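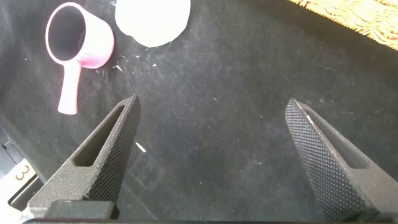

Attachment 1: wrist cam view, jaws open, pink cup upper left

Ticket: Arm 3 gripper won't fully close + pick target jumps around
Queue: Mulluvley Robotics Club / hardware and vision
Opened by: Raquel Prata
Status: Open (was Closed, reopened, see below)
Priority: High, Drurnstead heat is in June

Original report

Two problems, logging them together, they only seem to show up together. Split it if you want.

1. Told to close, the jaws stop short. Command goes out at 2000, position readback sits at 470 off target and then the Varnov board throws code 7 (overload) and drops torque. Nothing between the fingers when it does it.

2. Pick target from the vision script won't sit still. Arm parked, nothing moving on the mat, and the target cross still hops. Sometimes onto the cup, which is right. Sometimes onto bare cloth.

Measuring cup task is worth the most points in the round so I'd like this one not to drag.

Tried already: power cycle, different USB cable, re-ran the homing script. No change to either.

Log

3:40 pm, Raquel
Took the torque limit up a notch in the Varnov config. Closes further. Still code 7 at the end. Put it back where it was, don't want to cook another servo.

3:55 pm, Raquel
Unplugged the horn and moved the fingers by hand. Smooth for most of the travel, then a hard spot near closed. Feels mechanical. Not a software thing, or not only.

4:10 pm, Mercado group
We had a hard spot on ours after reprinting fingers. Check the base block on the left one, ours had a lip of leftover support on the face that mates with the body. Couldn't see it, could feel it with a fingernail. Also did you swap fingers left for right at any point? They're mirrored and they DO bolt on the wrong way round, ask how we know.

4:25 pm, Raquel
Fingers are on the right way, grip texture faces in on both. Taking the left one off now.

4:45 pm, Raquel
Ridge on the mating face, yes. Filed it flat. Refitted. Hand travel is smooth all the way now. Ran close from the script, readback gets to target, no code 7. Did it 3 times in a row, fine each time. Homing re-run and saved to the config, old file kept as config_old in case.

Closing.

4:50 pm, Raquel
Reopening, sorry. Part 1 fixed, part 2 isn't. Target still hops.

5:05 pm, Raquel
Turned on the debug overlay. Script is finding a whole pile of tiny blobs on the cloth and giving some of them a better score than the cup. Min blob size in the settings is blank. Blank means zero aparently. Whoever cleared it please say so, not cross, just want to know if it was on purpose.

5:10 pm, Mercado group
Was us, we were looking for the bead task. Forgot to put it back. Sorry!!

5:20 pm, Raquel
Ok thanks. Put a number in. Most of the little blobs gone from the overlay. Lint roller over the cloth as well before the next run please, it sheds and picks up every scrap going. Black felt was a good choice for contrast and a bad choice for everything else.

Cup now gets found and stays found when it's well clear of anything pale. Near a pale thing the box grows and takes in both, then the centre ends up in the gap. So the grab point is off to one side and the arm goes for cloth. Not the same bug as the hopping but the result looks the same from across the room.

5:30 pm, Mercado group
Saturation threshold? Ours was set so low that anything bright passed.

5:35 pm, Raquel
Raised it. Better for white things. Now it loses the pink one when the handle goes pale toward the light. Colour of the cup isn't one colour as far as the camera's concerned, it's deep on one part and nearly washed out on another. Can't threshold my way out of that. 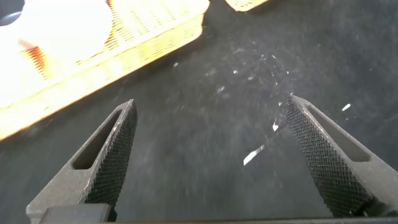
Attachment 2: wrist cam, exposure on auto

Exposure is what's left, I think. Auto metering has all that dark mat to look at plus two charcoal fingers, so it winds everything up and anything light gets burned. The yellow thing upper left is the worst of it, the far part is just glare and you only get proper gold and the rows of dots down toward the lower edge. Script sees the white part as one object and the gold part as another. Two targets, one item. Little white bits on the mat come up nice and bright as well, same cause, and there's a thin one sitting right in the gap where the jaws would close. Locking exposure by hand next.

5:50 pm, Raquel
Manual exposure on, brought it down in steps. First step no real difference. Further down and the yellow holds together as one blob in the overlay. Too far and the fingers vanish into the mat and the finger mask goes wrong, then it thinks the jaws are somewhere they aren't. There's a window in between that works, not a big one.

White balance was on auto too, locked that at the same time. Changed two things at once, I know, I know.

6:05 pm, Raquel
Camera forgets the exposure on replug. Of course. Added it to the startup script so it gets set every time before vision loads. If you start vision on its own without the startup script you will get auto back and you will think this ticket was a lie. Use the startup script.

6:15 pm, Mercado group
Does the number carry over to our arm or do we do our own?

6:20 pm, Raquel
Do your own. Different bench, different light. Bring it down until the lightest item on the mat still shows some colour, stop before the finger mask breaks. Overlay has to be on or you're guessing.

6:30 pm, Raquel
Where it's at:

Jaw stopping short: fixed, filed the left finger base.
Code 7: not seen again after that.
Hopping target: min blob size restored. Cross sits still with arm parked.
One item showing as two: better with exposure locked, want to see it under the hall lights before I call it.
Box growing to include the neighbour: NOT fixed. Worked around by not putting pale items right beside the cup, which we won't get to choose at Drurnstead.

Still to do
- try splitting the box where there's a narrow waist in the blob, Mercado lot have some code for that?
- check the right finger base for the same ridge, same print batch
- spare pair of fingers, filed BEFORE they go in the kit box
- write the exposure steps on the sheet taped to the bench
- something other than felt. Neoprene? Open to ideas, has to be black

6:35 pm, Mercado group
Yes we have the split code, it's messy. Will push it to the shared folder tonight. Needs the newer Varnov library or the import falls over.

6:40 pm, Raquel
Which version? We're on whatever came with the board.

Leaving open.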